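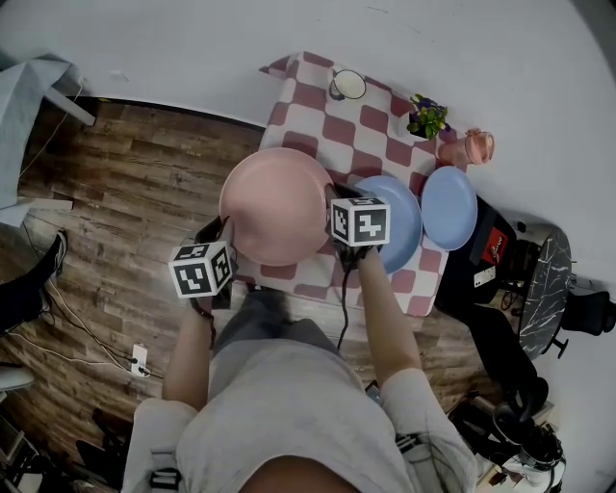
Kitchen Table Tips for People Who Teach Software to Clear Plates

Last updated 22 January 2019

Most of what goes wrong with a table-clearing policy goes wrong before any training is done. We keep a list on the cupboard door at Skirkow. Tassanee Ongart starts most of the entries and the rest of us argue with them in biro. It has been typed up by request of the Plurkach lot, who have been photographing it badly for months.

Before you start

Iron the tablecloth, or at least pull it flat. A crease under a plate looks very much like the rim of a plate, and the segmenter will happily offer you a grasp on it.

Checks are a mixed blessing. A regular pattern gives the tracker plenty of corners to hang on to, all of them identical. If your pose estimate jumps sideways by exactly one square, you have met the problem. Put a few things on the table that don't repeat. A pot plant is excellent, and it cheers the place up.

Wipe the marker cubes with a dry cloth. Thumbprints on the black squares are the cause of more "mysterious drift" than anything in the filter code, whatever Decha Noiphan has written underneath in capitals.

Check both clocks. If the left and right hands are out of step by 11 milliseconds, you won't notice on a cup. You will on two plates being brought together.

While you work

Take hold of plates near the rim and tilt before you lift. The planner likes a tilt. Flat plates on a flat table leave it nowhere to put the lower finger, and it will spend its whole time budget looking for somewhere.

Move like someone who is slightly bored. Showing off comes through in the data. We once had a batch by a very elegant pair of hands, and the policy learned to flourish.

Don't hover. A pause of a second or two while you decide which plate goes on top becomes, after training, a pause of a second or two at every plate for ever. Decide first. Trim the dithering in Kaewsai afterwards if you must (Edit, Trim Idle, then look at what it has cut, for it is keen).

Keep the marker faces turned towards the camera. If a sleeve gets in the way, roll it up. If your head gets in the way, that is harder, but lean back.

Cables: over the wrist and down, with enough slack to reach the far corner. Find out whether you can reach it before you press record.

Afterwards

Replay every run at double speed. Bad tracking looks like a bluebottle and you will spot it at once.

Name things by what they are. "plate_blue_2" is a good label. "other one" is not, and we have it in the set over 1000 times.

Don't smooth everything. The default low-pass in Kaewsai takes out the jitter and also the small nudge that seats one plate on another. Turn it down for anything that stacks. Run 1407 is the one to look at if you want to see a plate being set down with great confidence on thin air.

Hold back a whole table setting for testing, cloth and all. Holding back every tenth run proves only that the thing remembers your crockery.

If the planner refuses a perfectly good grasp, look at the collision margins before you retrain. Somebody will have widened them in June after a breakage and told no one.

Getting marks off grippers
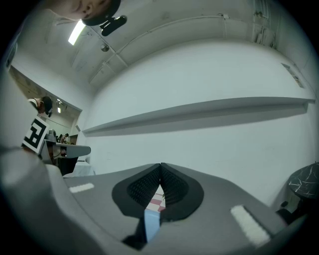 Finger pads with ridges collect crumbs and a sort of grey felt. An old soft toothbrush does it. Avoid washing-up liquid, as it leaves them slippery and your force thresholds will then be wrong until the next day, by which time you'll have retuned them.

Redo the finger width calibration after any cleaning: fully open, fully shut, three times over, saved under a new name. The Dirkeneck script does this for you, but it overwrites the old file without asking. Copy the old file first.

Additions to the list should go in pencil.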